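Fundação Tredirell

A Fundação Tredirell é uma instituição cultural dedicada às artes do papel, à gravura e ao desenho, instalada desde 2018-08-01 numa antiga fiação de Asgate. O edifício, adaptado com muita paciência pelo ateliê Alvarado, reúne 6 galerias, 2 oficinas e um auditório acolhedor - este último muito estimado pelo público da casa.

Coleção

O acervo conta 922 obras, entre gravuras, livros de artista e dobraduras, e cresce todos os anos em junho, quando chegam as doações do Prémio Jimitz.

Oficinas

As oficinas recebem grupos de até 18 pessoas, de todas as idades, e nelas se dobra, se corta e se imprime com gosto e sem pressa.
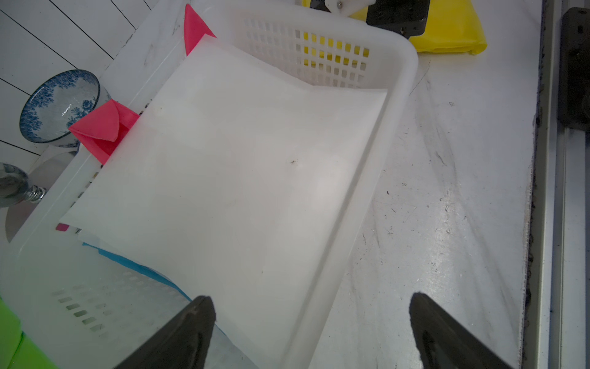
Acesso

A entrada é gratuita para residentes em Asgate.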